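# Fold the Shorts

Most folding advice skips shorts. Shirts get the diagrams, fitted sheets get the jokes, and shorts get dropped in a drawer with the swimwear and the one belt.

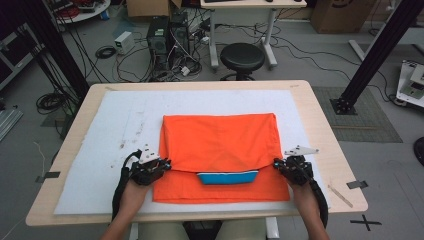 *Orange cloth folded over on a white board, with the blue patch showing between the layers.*

I think this is a mistake, and I think the reason people make it is that shorts look too small to bother with. A pair of shorts is short, but it is wide, and it has pockets. Pockets are where folding goes wrong. The lining is a different fabric from the outside, it slides when the outside doesn't, and it bunches up in the middle of the fold where you can't see it. You press the thing flat, put it in a stack, and the stack leans.

My view is that any garment with a pocket or a lining should be folded on a hard, flat surface, and that you should lift the top layer and look inside before you finish. That adds a few seconds. If the lining is twisted, you pull it straight. If it's flat, you lay the layer back down and go on.

The hard surface matters more than people think. I folded on a bed for most of my adult life. A mattress gives under your hands, so when you pull one corner the rest of the garment moves with it. You end up smoothing the same leg three times. On a table, or a board laid over a table, the fabric stays where you put it. The board doesn't have to be nice. Mine is foam board, it has marks on it, and I have never had a reason to replace it. I'd tape it down at the sides, though. A board that shifts is as bad as a bed.

There are products for this. I bought a folding panel from Evivo a few years ago, the plastic kind with hinged flaps, and used it for shirts until one of the flaps cracked. It was fine for shirts. It was no use for shorts, because the flaps are set for sleeves and the waistband sat across a hinge. Stester makes one with adjustable flaps that costs 50 dollars. I borrowed it from my neighbor Bence Vida for a week and gave it back. Setting the flaps took longer than folding did. Bence likes it and does all his work shirts on it, so I'm not going to say it's a bad product. I just don't think a household needs one.

What a household needs is a table at a decent height and the habit of picking up both corners together. If you lift one corner and drag it over, the fold comes out on a diagonal and you have to start again. Take the left corner and the right corner, bring them over at the same time, and set them down at the same time. With soft fabric it helps to keep a little tension between your hands.

The usual argument against all this is that it doesn't matter. Shorts are casual. Nobody irons them, so a crease or two is no great loss. I accept that about creases. What I don't accept is the drawer. I have a narrow Grewal dresser that I've had since I rented my first apartment, and the second drawer holds my summer clothes with no room left over. When the shorts are folded flat, it closes. When they're balled up, it doesn't, and something catches on the drawer above. That has nothing to do with looking neat.

The other argument is rolling. Rolling works for travel and I do it myself for a suitcase. In a drawer, rolled shorts come undone as soon as you take one from the middle, and a thick pocket makes a lump in the roll.

So fold them. Lay them out with the waistband to one side, put one leg over the other, check the lining, then fold in half. Some shorts need one more fold after that, depending on the drawer. I do mine on Wednesday evening with the rest of the wash, and the shorts go last.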